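The Cable, Again

I have now spent more of my adult life thinking about one cable than about my pension, and I would like to put down what I know before I forget it and have to learn it a fourth time.

Our kitchen cell is called Keridby. It has a Franka arm, a range, a sink and a window, and its job is to do small domestic things over and over until we have enough recordings or something comes loose. Dagný Oddsson writes the tasks. I keep the arm alive, which in practice means I own a torque driver and a bag of hook-and-loop ties.

The trouble started in March. The arm would work all morning, reach low toward the front of the stove, and stop. No crash, just a fault in the log and a robot standing there like a man who has walked into a room and forgotten why. Reset it and it would carry on for an hour. I blamed the gripper, then the network switch, then Lech Pawlak, who had been near the network switch.

It was the cable. I had tied it down to the upper arm as neatly as I could, very proud of myself, and every time the wrist went low and turned, it pulled on the connector. Neat is for photographs. A cable on a moving arm needs somewhere to go.
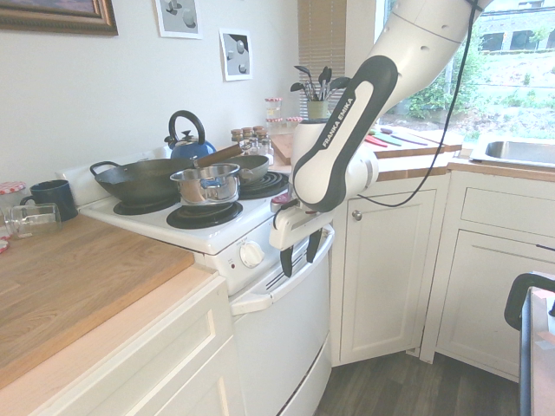 Posted by Þröstur Riis on May 15, 2025
Filed under: Keridby, maintenance, things I did to myself

So it gets a loop now, down from the upper arm and along the side. It looks sloppier than what I had before and I've had comments. The way I set it is dull but it works for me. Put the arm in its lowest pose, the one by the oven door handle, and tie the cable there first. Then go to the highest pose and check that the slack doesn't snag on a cabinet. Then turn the wrist both ways at low speed with your hand near the stop button. If you start from the home pose, as I did twice, you get a cable that is perfect at home.

While I was in there I did the rest of the list. The gripper fingers came off, got wiped and went back on, and I ran homing again afterward. I checked the base bolts (one had opinions). Jarmila Kuruc wanted the wrist camera recalibrated too, so that took the afternoon.

The cookware stays on the stove for the test. I used to clear everything away before a check run, and the arm behaved beautifully around pans that weren't there.

After the new routing we ran 200 low reaches with no fault, and then let it go overnight. The counter said 3,185 cycles since the last full service, so I've moved the cable check up to every Monday. It takes 10 minutes if I don't reread the log.

Still to do: a spare connector, and a label on the tie points so the next person doesn't tidy them. Ingvar Þorgeirsson has already offered to tidy them.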